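Neusa Guerra runs demonstration recording at Kodus, a small automation firm in Bedport. Her current job is frame assembly: two arms, one operator, and a pair of handheld leader arms that the followers copy joint for joint.

"The first 40 recordings of any task go in the bin," she says. "That is the operator learning. The robot should not have to copy that."

Each operator works in blocks of 12 demonstrations, then rests. Guerra tried blocks of 18 and dropped them in November, when the later runs showed longer pauses before contact. A policy trained on those runs paused as well.

Fastening work is harder to teach than picking and placing. The operator feels very little through the leader arms and has to judge contact by eye – mostly from how the tool shifts in the fingers.
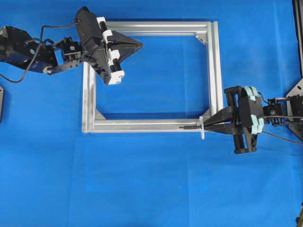
Two arms at an aluminium extrusion frame, the right one holding a thin rod tool. Kodus, Bedport.

Obed Tetteh, who writes the control software, would like more force data. "Position tells you where the gripper went. It does not tell you how hard the operator meant to push." His present workaround is to log the gap between leader and follower joint angles and treat it as a rough measure of effort.

They disagree about mistakes. Guerra keeps a run in which the operator misses a corner and recovers. Tetteh used to filter those out. "I was wrong on that one," he says. "Without them the arm had no idea how to get back."

The target for the frame task is 1,000 accepted runs. Guerra will not give a date for it. The next change is to the leader grips, which two of her operators find too stiff.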